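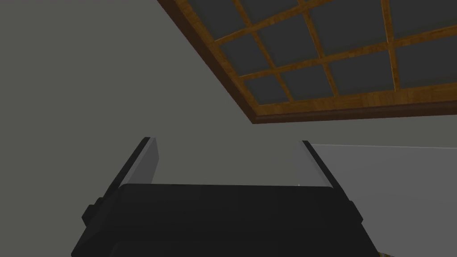
*Wooden lattice panel with a thick border, next to a plain gray surface.*

**Week 2 handout: keeping heat in old houses** (Tue 27 January)

Hi all! I promised to write up the part I rushed through at the end, so this is that. We'd just got to the Alvarado house, the one with the drafty stairwell, and I was waving my arms about air leaks.

Heat gets out of a house three ways we care about: it goes straight through solid stuff, it rides out on moving air, and it radiates off warm surfaces. Beginners always want to talk about walls first. I did too, when I started! But in an old place the moving air is usually where I'd spend my first weekend, with a tube of caulk and a stick of incense (hold it near a gap and watch which way the smoke leans).
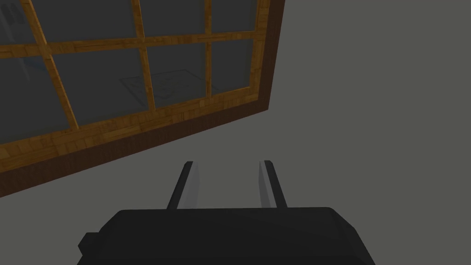

R-value is just how hard a material fights heat passing through it. Bigger number, slower loss. A single sheet of glass is down near R-1, which is pretty sad next to a decent insulated wall. Divided windows add a wrinkle, so take one with eight panes in two rows of four: every pane has its own edge all the way round, and on an old window that's a lot of putty to check. The wood bars themselves do a bit better than the glass, by the way. Saoirse Moriarty asked about that in the break and she was right.

For the homework, use the Brellbridge house. Floor area is 2829 square feet, and please work in square feet the whole way through (last year's mix of units made me cry a little).

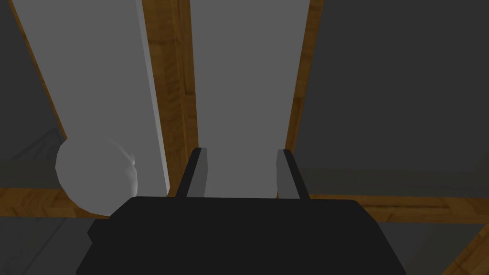

**Should I seal the attic floor before adding insulation?**
Seal first. Loose insulation slows heat but lets air wander right through it, and the gaps are miserable to find once they're buried.

Reading is the Tustis chapter, around 15 pages, and you can skip the bit on boilers. We come back to those in May.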